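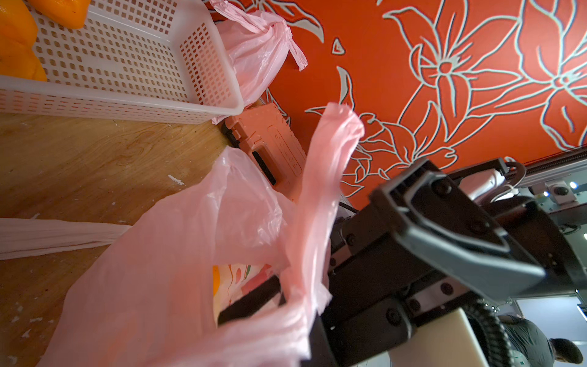

Two orange bell peppers in a white basket

Kitchen & Garden > Vegetables > Peppers > Storing and freezing

Last updated: September

Can I freeze orange bell peppers without cooking them first?

My plants went completely wild this year and I love it! I put in a row of oranges from Wekstead seed and they keep coming, big and sweet, faster than two people can eat them. We've had them on eggs, in salads, stuffed with rice, and cut up raw with hummus every single afternoon. Now I want to get some put away for winter soups and chili. Do I have to blanch them like I do with green beans, or can they go in raw? And is it better to do strips or dice? I have a small chest freezer with one free shelf, so space matters a bit.
Posted by pepperhappy_jo, member, 5 posts

sirberg_kitchen
Raw is fine, and it's so easy you'll wonder why you waited! Peppers are one of the few vegetables you can skip blanching for. Wash them, dry them really well (I leave mine on a dish towel while I do something else), pull out the core and seeds, and cut them up. Spread the pieces on a cookie sheet in one layer and freeze until hard, a couple of hours in my freezer, then tip them into bags and press the air out. Doing it on the sheet first means you can pour out a handful later and you won't be hacking at an orange brick with a butter knife.

I do both cuts. Strips for fajitas, dice for chili and omelets. Dice packs flatter, so with one shelf I'd lean that way. They do go soft when they thaw — no crunch left at all — so keep fresh ones for salads. For cooking, throw them in the pan still frozen. The color stays gorgeous and a bag in January is pure happiness.

If you have the patience, roast a tray too! I go 400 degrees until the skins blister, cover them in a bowl to steam, slip the skins off and freeze them flat. Amazing in soup.

zalewska_row
i just do halves, stack them like cups and bag them. good for stuffing later. works with any color

oldgreenbeans
Agree with the cookie sheet. Write the month on the bag, mine are best inside a year and after that they taste like freezer. Also don't wash the ones you're keeping in the fridge until you use them, they last longer dry.

Related in Peppers
Why are my bell peppers staying green?
Saving seed from sweet peppers
Plulley jar lids: can I reuse them?
Stuffed peppers that don't fall over
Best chili peppers for a short summer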